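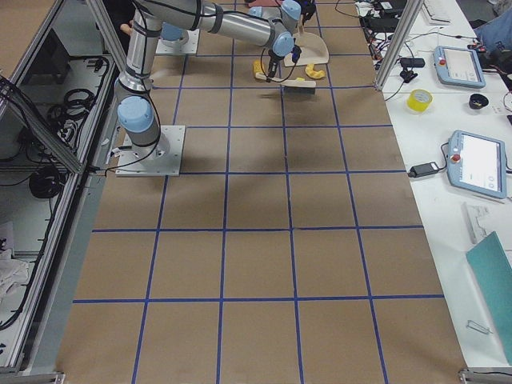

Pletberg puts its two-arm cleanup kit up for hire

March 25, 2021
By the Plullthorpe news desk

Pletberg is now renting out Bronitz, a pair of robot arms sold as a way to clear a workbench of brushes, sponges and trays. The company quotes a pick rate of 93 out of 100. It does not say which objects were tried, or who laid them out.
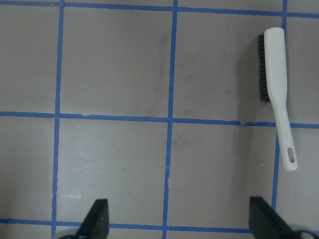 A brush on a bare, taped grid is a fair start – but few shop benches look like that. Pletberg wants $3,000 a month for the pair, setup not included.

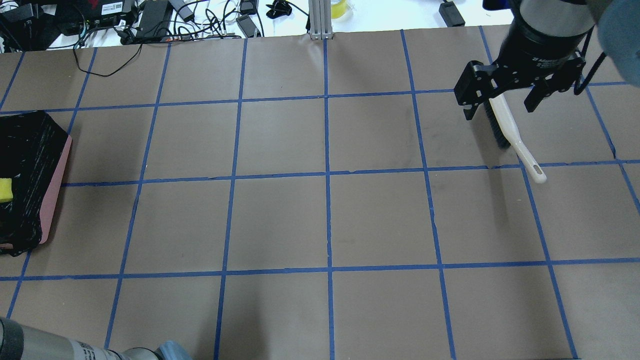

1 min read

Ferri, a rival service, charges less and promises less. Buyers we asked wanted to know how Bronitz copes with a cluttered bench, and the sales sheet has no answer.

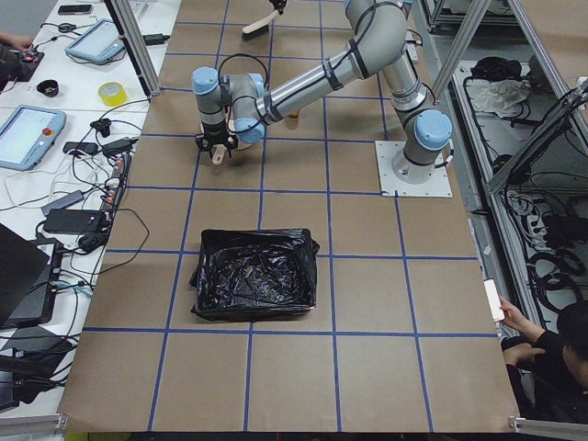 What you still pay for

Staff training is extra. So are spare gripper fingers – 47 dollars a set. The first rentals ship in November, and no independent test is planned before then.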